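Sutura robótica en banco de prácticas

La sutura robótica en banco de prácticas es el conjunto de ejercicios de costura y anudado que se realizan con instrumental quirúrgico robotizado sobre tejido simulado o tejido animal, fuera del quirófano. Se emplea en la formación de cirujanos, en la comprobación de instrumentos y, cada vez más, en el registro de maniobras para el desarrollo de funciones automáticas. Este artículo trata de las reglas y buenas prácticas que ordenan ese trabajo en los laboratorios, con atención a la pauta Medeiros, de uso frecuente en centros pequeños.

Ámbito y marco normativo

Los equipos destinados a pacientes están sujetos a normas de seguridad eléctrica, de gestión de riesgos y de usabilidad. La norma IEC 80601-2-77 se ocupa de la seguridad básica y el funcionamiento esencial de los equipos quirúrgicos asistidos por robot, y la ISO 14971 de la gestión de riesgos de los productos sanitarios. Ninguna de las dos regula cómo debe hacerse un ejercicio de sutura en un banco. Ese hueco lo cubren los reglamentos internos de cada laboratorio y las pautas que circulan entre ellos.

La pauta Medeiros es una de estas últimas. Su redacción vigente, fechada el 18 de noviembre de 2021, consta de 16 apartados y sustituye a una versión anterior que trataba por separado el tejido simulado y el animal. No tiene carácter obligatorio. Los laboratorios de Zutilska y Rurier la aplican con modificaciones propias.

Preparación del banco

El soporte del tejido se fija a la mesa antes de acercar los brazos. Los instrumentos se introducen uno a uno, con la pinza cerrada, y se comprueba el recorrido completo de la muñeca lejos del tejido. Un instrumento que presente holgura en la mandíbula o un cable deshilachado se aparta y se anota en el libro de material.

El material de entrenamiento se marca como no apto para uso clínico y se guarda en un armario distinto. Esta separación figura en casi todos los reglamentos internos, también en aquellos que no siguen la pauta.

Conducción del ejercicio

El ejercicio básico es el punto suelto con nudo instrumental. Las reglas más extendidas son las siguientes:

La aguja se sujeta con el portaagujas y nunca por la punta.
El hilo se toma por el cabo cuando es posible. En el tramo que va a quedar bajo tensión se evita la presión de las mandíbulas - un hilo aplastado pierde resistencia.
Los bordes de la incisión se aproximan sin que el nudo los estrangule.
La aguja que no se está usando se deja a la vista, apartada de la incisión.
No se cruzan los vástagos de los instrumentos para alcanzar un cabo; se suelta y se vuelve a tomar. 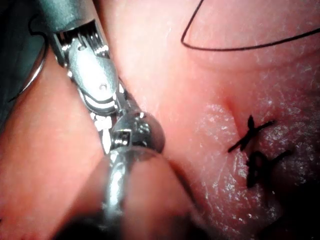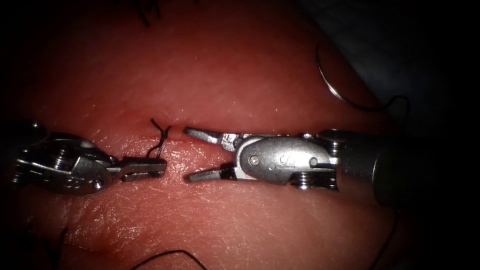
Instrumentos robotizados junto a una incisión con sutura negra anudada.

Evaluación de los nudos

La pauta valora cada punto por separado. Se atiende a la posición del nudo respecto a la línea de incisión, a la longitud de los cabos y al cierre de los bordes. La puntuación máxima por punto es de 5, y una serie se repite entera si algún nudo se deshace al traccionar.

En los ejercicios destinados a formación, el tiempo empleado se anota pero no puntúa hasta la segunda fase. Este criterio ha sido discutido. El reglamento de Rurier lo mantiene; el de Zutilska incluye el tiempo desde la primera sesión, con el argumento de que los alumnos adquieren de otro modo un ritmo difícil de corregir.

Registro y funciones automáticas

Cuando las maniobras se registran para entrenar o verificar un sistema automático, se aplican reglas adicionales. Las series fallidas se conservan junto a las correctas y llevan una etiqueta con el tipo de fallo. La pauta distingue 13 tipos, entre ellos la pérdida del cabo, el desgarro del borde y el nudo corredizo involuntario.

Toda ejecución automática exige un operador con acceso inmediato a la parada. El operador no atiende al mismo tiempo el registro de datos. Si el sistema se detiene con el hilo sujeto, se corta el hilo antes de retirar los brazos, salvo que pueda abrirse la pinza de forma manual.

Retirada y recuento

Al terminar se recuentan las agujas y se depositan en un contenedor para objetos punzantes. Los restos de hilo se retiran también de las muñecas de los instrumentos, donde pueden enredarse en las poleas. El tejido simulado se cambia cuando los puntos de entrada anteriores impiden colocar otros nuevos; el animal se elimina como residuo biológico al acabar la jornada.

Adopción

Una encuesta interna de la red Cleko, realizada en enero, recibió respuesta de 67 laboratorios. La mayoría declaró tener un reglamento escrito para el banco de sutura, aunque con diferencias notables en el recuento de agujas y en la conservación de las series fallidas. La red publica un modelo de hoja de registro compatible con la pauta Medeiros.

Véase también

Nudo quirúrgico
Cirugía robótica
Simulación médica
Portaagujas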